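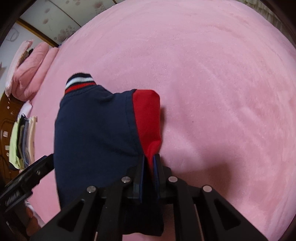 Home & Laundry

The Jacket Problem

By Marek Machala
31 March 2024
Last updated: 31 March 2024

A shirt is easy to fold. It has two flat sides and it does what it is told. A towel is easier still. The jacket is where most people give up, and the evidence is on the backs of chairs and the ends of beds in nearly every house I have been in this winter.

The kind I mean is the light one with a knit collar, smooth body panels and sleeves in a second color. Navy with red is a common pairing. People call it a varsity jacket or a bomber or a baseball jacket, depending on where they grew up and what was on the label. It is too thick to stack with shirts and too thin to deserve the good hangers, so it gets laid down somewhere and stays there.

Alžběta Vlček has been repairing and altering outerwear for most of her working life, and she has firm opinions about what happens next. The workroom she shares with one other sewer is called Halás. It sits over a bakery and smells like it. When I visited in January she had a rack of jackets waiting for new cuffs and collars, and she pulled them down one after another to show me the same fault.

"They fold it in half like a newspaper," she said. "Then something goes on top. Then it stays until fall."

The fault was a hard crease through the knit at the back of the neck. A ribbed collar is built to stretch and come back, and it will put up with a lot, but a sharp fold held under weight for months leaves a line that steaming will soften and may not remove. On striped ribbing the line shows more, as the bands no longer run level with each other. Vlček can replace a collar. She would prefer to do zippers.

Her method starts with a wide, soft surface. She likes a bed. A table is the right height, but a slick lining slides around on it, and you spend your time chasing the jacket toward the edge. On a plush spread or a blanket the fabric stays where you put it. The trade-off is lint. Plush sheds, navy shows everything, and she keeps a roller within reach.

Close the zipper or snaps first. Empty the pockets, including the inside one. Lay the jacket face down with the collar away from you and run both hands from the neck out toward the shoulders, then down the sides to the hem. Most of the wrinkles that end up in a folded jacket were there before the first fold.

Then come the sleeves, and the sleeves are where people go wrong. The seam at the armhole is curved. If you fold the sleeve straight across along that seam, the extra cloth has to go somewhere, and it bunches at the top of the shoulder in a lump. Vlček folds a little inside the seam, so that a strip of the body panel turns over along with the sleeve. The curve then lies inside the fold, where it can relax.

She picks the sleeve up at the middle, pinching both layers together, and carries it over in one move. The rest of the sleeve follows. If you take it by the cuff, the top half stays behind and twists. If you take it by the shoulder, the cuff drags and pulls the lining with it. She had me do it until I stopped grabbing the cuff.

With the first sleeve across the back, angle it down so that it runs toward the hem and does not poke out the other side. Do the same with the second. The two sleeves can cross or lie next to each other. She lays them next to each other if the cuffs are thick.

Last, bring the hem up to just below the collar and stop there. The collar stays out, standing in its own shape, with nothing folded across it. Turn the whole thing over. You should have a rectangle with the neck showing at the top, like a shirt on a store shelf.

Szu-yu Chou does it another way and is not sorry. She manages the stockroom for Jomlow, a secondhand clothing shop that takes in more jackets each spring than it can hang, and she has a good deal less space than Vlček does. Her staff fold in thirds, lengthwise, and then roll from the hem.

"Rolling is faster to teach," Chou told me. "And when somebody pulls one out of a bin, the ones next to it don't come apart."

The Jomlow stockroom held 104 jackets on the day I was there, according to the sheet clipped to the door, and most were rolled and standing on end in deep bins with the collars up. You can read the stock by the ribbing: stripes, solids, the odd cream one gone yellow. Chou likes that the collar works as a label. She will not roll anything with leather sleeves, and she hangs anything with heavy embroidery on the back, as the backing paper under the stitches cracks when it is bent tight.

I asked Vlček about rolling. She thought about it and said it was fine for a month.

The other long argument is between folding and hanging. Bořivoj Říha, who rents costumes to school theaters and small film crews, hangs every jacket he owns, and he owns a great many. His view is that a jacket is cut to go around a body, and a padded hanger is the closest thing to a body you can buy cheaply. Wire hangers are banned from his shop. They push a point into the shoulder just below the seam, and after one season that point is permanent.

He does admit that knit hems stretch when they hang for years, especially on heavier jackets, and that red sleeves have left color on pale neighbors when the room got damp. He puts a cotton sheet between them now. He also turns the collars up on anything that will not go out for a while, so the fold line does not set.

At home, the choice usually comes down to the closet. If you have rod space with room between the hangers, hang it. If the jackets are packed so close that you need two hands to get one out, the ones in the middle are being pressed as hard as anything in a drawer, and a folded jacket on a shelf will come out looking better.

Before anything goes away for the summer it has to be clean and completely dry. The places that hold moisture are the cuffs, the hem and the pocket bags, and they can still be damp hours after the body feels finished. Yaroslav Bilyk, who runs the laundry at Kidbridge, a children's after-school center with a large and often renewed lost-and-found, turns jackets inside out for the last part of drying and pulls the pockets out like ears. He washes dark bodies with red sleeves in cold water and on their own the first time. After that they go in with the other darks.

Bilyk also has the most practical storage advice I heard. He puts no more than two jackets in a stack. The bottom one in a stack of three is the one that comes out creased, he says, and it is always the one somebody's parent is coming to collect.

For containers, a cotton bag or a lidded box with some air in it will do. Vacuum bags save a lot of space and are hard on ribbing and padding both. Vlček has had jackets come in flat from a year in one, and she recommends them only for moving house. Cedar is pleasant and needs sanding now and then to keep its smell. A sheet of plain tissue inside the fold at the hem makes the bend rounder, and old pillowcases work nearly as well.

When the jacket comes out again, give it a day on a hanger before deciding it needs an iron. Most of the creases in the smooth panels will drop on their own. For the rest, use steam from the lining side and keep the plate off the knit. Hold the collar in shape with your fingers while it cools.

I tried all of it on my own, a dark one with a zipper that sticks. The first attempt had a lump at each shoulder. The second was flat enough to put on the shelf, with the collar sitting up at the front, and I left it there and went to look for the other jackets in the house.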